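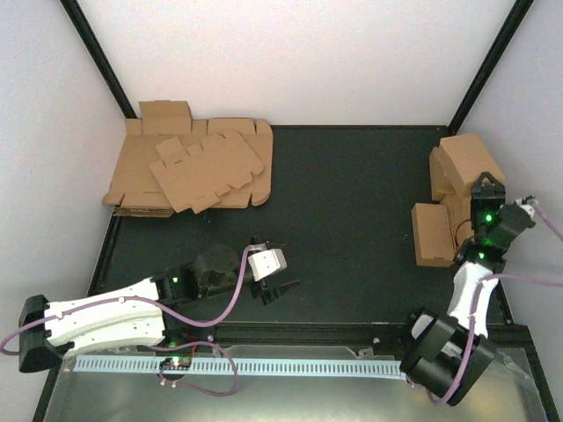
About Flasero

Flasero teaches programming to children and to the adults who have to help them with it. We started in Gasley with 4 pupils and a deep distrust of anything that promised to make coding effortless. We still have the distrust.

Plenty of courses hand out a badge every few minutes. We've looked at a lot of them, and we doubt that dragging the right block into the only gap left on the screen teaches much. Our pupils begin with blocks too, but they move to typed code within 2 terms, and they spend a good part of every lesson reading programs that don't work.

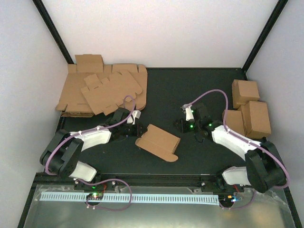 Page last updated: August

Our main course, Bridis, is for ages nine to thirteen. The teacher's version is called Lysenko and comes with the answers, including a few we argued over. More than 600 pupils have finished Bridis. Whether they're better at maths, as similar firms like to claim, we can't say, and we would want to see how anyone else measured it.

The exercise bank holds 1,258 tasks. Some are dull. If your school wants to try a unit before paying, ask for one and set it to your least patient class. The Gasley office answers messages until 4 pm in term time.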